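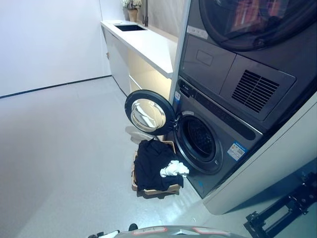
Laundry week, the gallery

Hello again! Jonalyn Cruzado here, and it's time for another page of pictures and muttering from the Gundside software bench. I write the perception and planning side of things, so if you came for motors and gear ratios you want somebody else's page. This time it's washing machines, or more exactly, getting Twal (our task planner) to look at a basket of washing and a drum and come up with something sensible to do about the pair of them.

If you missed the April page, the short version is that Twal decides what happens next, Grekomau is the bit that turns camera views into objects and surfaces, and I'm the one who gets to work out which of them is fibbing. Notes in no great order, as ever.

Basket in front of the drum
My favourite starting layout. Door swung out to the left, wicker basket on the floor right under the opening, so the lift is short and Twal doesn't need to plan any driving in between.

Dark on dark
A heap of navy or black clothes is horrible to segment. Grekomau used to hand me one enormous garment with a very odd outline. I now ask it for edges and folds first and whole items second, and the picks it suggests are much less silly.

The white one on top
Sock? Small towel? I couldn't tell you, and I've decided the software doesn't have to either. It goes in as "light, small, on top" and that's plenty for choosing a first grasp. I spent far too long on a garment classifier before I gave in.

Over the rim
Clothes hanging over the front and side of the basket count as part of the pile now. Before that change the planner treated anything outside the rim as a separate object lying about the place, and would make a plan for each sleeve.

Door glass
Oh, the door glass! Clear, domed, bright highlights, and a bendy little copy of the whole room in it. The depth map goes completely to pieces there, so I fit a circle to the thick black ring and let the planner keep clear of the whole disc. Crude, and I'm very fond of it.

Finding the hole
The grey rubber gasket is the bit I trust. The drum behind it is in shadow and full of perforations, which look like noise to my code, so the target pose comes from the gasket and the depth of the drum is a setting I type in. The margin inside the gasket is 2 cm at the moment. I'd like to bring it down but I'd also like a quiet afternoon.

Two round doors, one stack
Washer underneath, dryer on top, and both doors are nice big circles. Guess what happened in simulation. The fix was a height check that took me 10 minutes to write and a whole evening to think of.

Shiny floor
Pale floors with a bit of gloss give you a faint second copy of the door. Grekomau throws away anything it thinks is below floor level, which cures nearly all of it.

Own bits in view
Part of the robot's body pokes up along the bottom, and there's a black bracket in the corner on the right. The self mask handles both, and it's drawn from the joint readings on every new view. I did try a fixed mask once. Please don't.

Replay tool
Everything goes through the viewer I knocked together at the Flakevmont meet-up, with the plan drawn in one colour and the perception guesses in another. I've got 68 saved layouts in it now and 22 of them are basket ones, so you can tell where my head has been. Folding is next, and I'm already dreading it a bit.

Page updated 10 Oct 2024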